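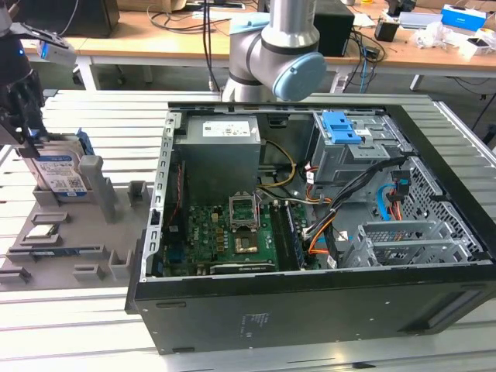

Notes for session 3, Running a Fantasy League

Okay, we left off last time with the draft board full and everybody feeling great about their picks. Now the season starts, and this is where I lose most people, so let's slow down a bit and talk about waivers.

## Waivers, the short version

A player nobody has on a roster is either a **free agent** (grab him whenever you like) or **on waivers** (you put in a claim and wait). In our class league, Flurnow, claims run overnight on Wednesday. If you ask for a guy at lunch and somebody else asks for him at dinner, it makes no difference who asked first. I get an email about this every single term!

There are two common ways to settle a tie:

- **Rolling priority.** Everyone has a spot in line. Win a claim and you drop to the back.
- **Blind bidding.** Everyone gets a season budget of pretend dollars, and the highest bid wins.

We use blind bidding. I like it because a team with a rotten record can still land the big name if they saved up.

## The Vistby example

Let's work through last season's standings sheet (it's the one I passed out, keep it handy). Team Vistby scored 413 points over the first 3 weeks, and Team Masetti scored 344 in the same stretch. So Vistby was up by 69, or 23 a week, and you'd think they would sit tight.

They didn't. Vistby blew almost all of their budget on a backup running back after one huge game, and when their starter went down in Week 6 they had 11 dollars left. Masetti outbid them on three straight claims and finished ahead of them in the table.

Was the big bid wrong? I go back and forth on it. Before you decide, look at:

1. How many touches he got. A long touchdown on four carries is fun, but I wouldn't pay up for it.
2. Who is coming back from injury ahead of him.
3. Your own bench. Vistby already had two backs they weren't starting — that one still bugs me.

## Bye weeks

Go through your roster tonight and write the bye next to every name. Team Fukuda had both of their tight ends off in the same week and took a zero at the position, and they lost that matchup by less than a decent tight end would have given them. Ouch.

You can carry a second kicker if you really want to, but I'd drop him and use the spot on a receiver.

## For next time

- Put in at least one claim, even a one-dollar bid, so you've seen how the form works.
- Write a paragraph on who you'd drop first and why.
- Read the trade rules. We're starting with vetoes, and people get loud about vetoes, so come with an opinion!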